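Submitted 2/3/19 in part fulfilment of the Year Abroad module, Hostmont College

# Keeping Two Languages Going: Daily Diaries of Exchange Students in Skustine

## 1. Background

Hostmont College sends a group of second-year students to Skustine every autumn. They take language classes in the morning and ordinary lectures in the afternoon, and they live either in the Bodnár hall of residence or as paying guests with local households. Earlier reports under this module have dealt with the teaching. The present report deals with the hours outside it, and in particular with how often students spoke the local language, to whom, and for how long before they went back to English.

The question was suggested by a remark in the module handbook, which states that students living with a household "may expect to make faster progress". No source is given for this statement. The project was not designed to test progress as such. It was designed to find out whether the two kinds of housing led to different amounts of talk.

## 2. Method

All 15 students in the group agreed to keep a diary in November. Each diary ran for 21 days, with one entry a day, and all were returned complete, giving 315 entries. Eight of the students lived in the hall and seven lived with households.

A printed form was used so that entries could be compared. It asked for:

- every conversation in the local language lasting longer than a greeting
- the place and the other speaker (shopkeeper, host, fellow student, stranger)
- who spoke first
- whether the conversation changed to English and, if so, who changed it

There was also a space for remarks. It was intended for a line or two, but most students wrote a good deal more, and several attached extra sheets. The remarks were read by both members of the project group and sorted by subject. Where the two readings differed, the entry was discussed and placed under one heading only.

Students were asked not to name the people they spoke to. Two entries which did so were altered before reading.

## 3. Findings

### 3.1 Hall and household

Students in households recorded more conversations than students in the hall, but the gap narrowed in each of the three weeks. The first week accounts for most of it. Household students were being shown where things were kept, which key opened which door and what time the evening meal was served, and all of this was done in the local language. By the third week the same students were reporting whole evenings with little talk beyond "good night". One wrote that the family "has stopped treating me as a visitor, which is kind, but visitors get talked to".

Hall students followed a different course. Their first entries are short and rather flat, and several record nothing except the canteen queue. From the second week onwards they began to report longer conversations with the porters and with students from other countries for whom the local language was the only one in common. These were often the liveliest entries in the whole collection. They contain many mistakes, cheerfully reported.

### 3.2 Tea and other invitations

Invitations to sit down and drink something are mentioned under every heading. Students found them the easiest setting in which to keep a conversation going, as the pouring and passing of cups filled the silences and supplied a small stock of phrases which could be used again the following day.
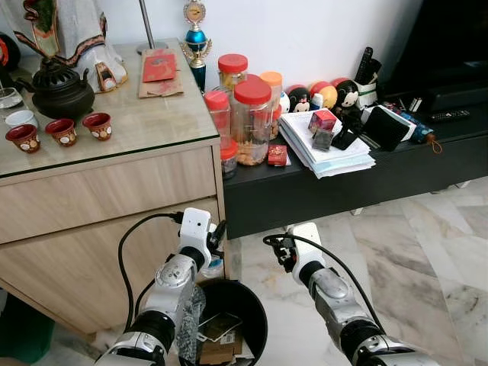 *Figure 1. Teapot and small decorated cups on a glass-topped cabinet.*

A recurring difficulty was knowing when to leave. Students were unsure whether a refilled cup was a request to stay or simply good manners, and four of them describe staying much longer than they had meant to. One household student asked her host directly and was told that she should leave when she wished, an answer which she recorded as "no help at all". Another adopted the practice of watching the other guests and standing up second.

### 3.3 Changing to English

It had been expected that students would be the ones to change language. In the diaries the other speaker did so more often, usually at the first pause. Students took this in different ways. Some were relieved. Others regarded it as a judgement on their accent and wrote about it at length, in two cases returning to the same conversation several days later.

The staff of the Grandness bakery, opposite the hall, were named by hall students as an exception. They continued in the local language whatever happened and corrected the names of the loaves. The bakery appears in the diaries of all eight hall students, and one student admitted to buying bread she did not need.

### 3.4 Sitting at the table

Meals produced long conversations, but students often took a small part in them. With three or four people talking at once, the subject had usually moved on before a sentence could be got ready. Several students reported doing better before or after the meal, when laying or clearing the table with one other person. The most useful advice in this section came from a student who asked to sit beside the oldest member of the household, who spoke slowly and did not like to be interrupted. 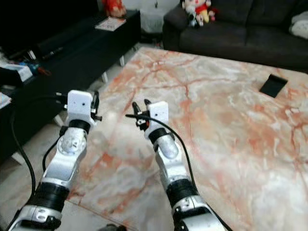
*Figure 2. Large marble-patterned table with orange and rust-coloured veins.*

## 4. Limits of the study

The group was small and the students knew one another well. Some had plainly compared diaries, as the same joke about the word for "stamp" occurs in five of them. Keeping a diary may also have caused students to begin conversations which they would otherwise have avoided, and three said as much in their remarks.

Length of conversation was estimated by the student and was not checked. The word lists which students were asked to attach, with a target of 1000 words each, were kept so unevenly that they have been left out of the findings altogether.

## 5. Recommendations

1. The handbook statement on household living should be reworded. The diaries do not support it as it stands.
2. Hall students should be told in their first week about the evening film club, which most discovered only at the end of November.
3. Hosts should receive a short letter asking them to continue in the local language after a pause.
4. The closing essay of 3000 words should be replaced by a diary with a shorter commentary. Students wrote more freely on the form than they are accustomed to do in essays.

The blank diary form and the letter to hosts, in draft, are held in the module office at Hostmont. The completed diaries have been returned to the students who wrote them.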